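Hitance opens a flower and tabletop studio in Brornley this July

BRORNLEY - I've wanted to write this announcement for such a long time that I'm a little giddy typing it! Hitance, my small table-styling business, is opening its own studio on Danladi Row this July, and the doors will be open from 10 a.m. to 4 p.m. for anyone who wants to come in and make something pretty for the middle of their table.

We've taken 900 square feet on the ground floor, with long white tables, plenty of light and a sink that's finally big enough for buckets (if you ever came to one of our sessions in my old garage, you know why I'm excited about the sink). Last year we made 2,561 table arrangements for dinners, showers and office lunches, and I think I swept up after every one of them. 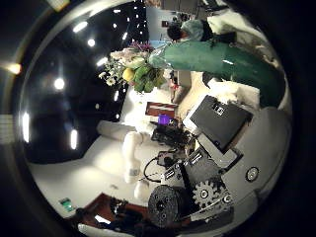
Flowers are still the main thing we do, but I like them mixed with whatever looks good that week. I'm especially fond of fruit in a bouquet, and a yellow lemon shape down among bright green leaves, with little white daisy-like flowers and some pink and purple near the top, is pretty much my idea of July. Our first class, the Tevumik Table, is built on that kind of mix. You pick your stems, we help with the trimming and wiring, and you take the whole thing home in a box.

Classes run two hours and all the materials are included. We'll also sell cut stems by the bunch from opening day - we have 2,000 on order for the first week and room in the cooler for 4,000, so please don't be shy.

Class sign-up is at the front counter or through the Hitance website. Private parties can be booked from July on, mornings or evenings.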